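What I Learned From Our Dorm's Trash
Selamawit Yimer
Intro to Environmental Studies, final report

So my project was about bottled water, and why people on my floor keep buying it when there's a perfectly good fountain by the stairs. I handed out a survey in November and got 17 back, which I know is small (finals were coming!). My partner Etenesh Weldu did the taste test and I did the typing.

Most people said they buy bottles out of habit. Five said the fountain water tastes like pennies - I kind of agree, but in the blind test only two of those five could pick it out.
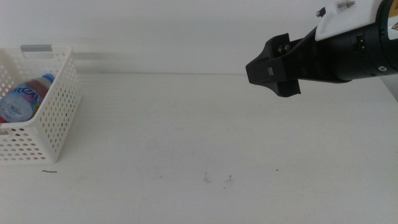 Fig. 1. Plastic bottle with a blue cap in a storage basket.

The part I liked best was the cost. One girl buys a case every week and had never added it up, and she was pretty mad at me when I did it for her. If I did this again I'd ask about refillable bottles too, because half the comments were about losing them or hating to wash them. I'd also start way earlier than I did.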